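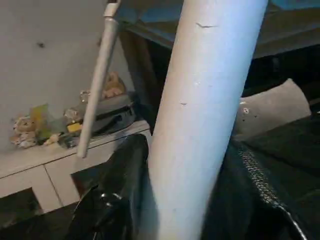
Wrist camera view, with a white tube close to the lens

Call for participants: gripper comparison study, second round

Baltelero is looking for people who can guide two robot arms by hand controller while they put together simple household furniture. The study compares two sets of gripper fingers, which we call Stikstead and Clokholm, and two ways of placing the cameras. You do not need to be an engineer. In the first round we recorded 316 trials, and the best results came from a retired piano tuner and a student of nursing.

The tasks are from daily life: legs, poles, frames, connectors. Smooth round parts are the most difficult, and they are also what we want to learn most about.
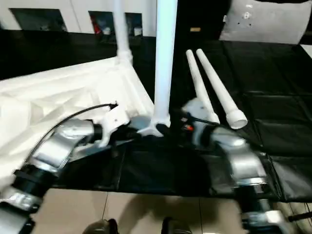

Two arms at work: the left gripper on the frame, the right one with two tubes

What you will do

You come for 5 sessions of 90 minutes each. The first session is only training. After that you work with one finger set per session, and you will not be told in advance which one. At the end of each session you fill out a short form about effort and comfort, in English or Magyar, as you prefer.

Each trial has a time limit, but please do not hurry. We have more use for a slow trial with few drops than for a fast one where the parts are on the floor.
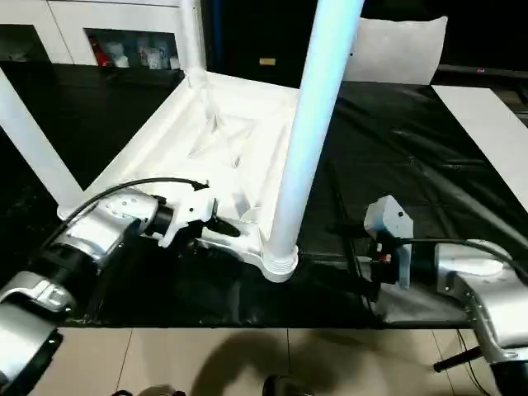 Who can take part

You should be 18 or older, with normal or corrected eyesight, and able to use both hands without pain. Left-handed persons are very welcome, we had too few of them. If you took part in the first round, we kindly ask you not to apply again.

Payment is 378 euros for the complete study, paid after the last session. If you must stop earlier, you receive a part of it according to the sessions you finished.
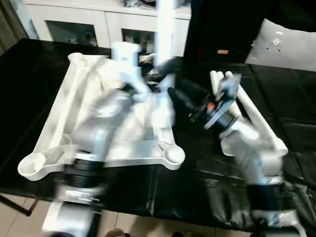
The sessions start in November, on weekdays and also in the evening. Wear closed shoes and leave rings and bracelets at home.

How to apply

Write a few lines to Zsófia Bíró at the study desk, room 137, and tell us your age, your stronger hand and the hours that suit you. Questions about the controllers go to Kristóf Szekeres.

Posted 27/06/2025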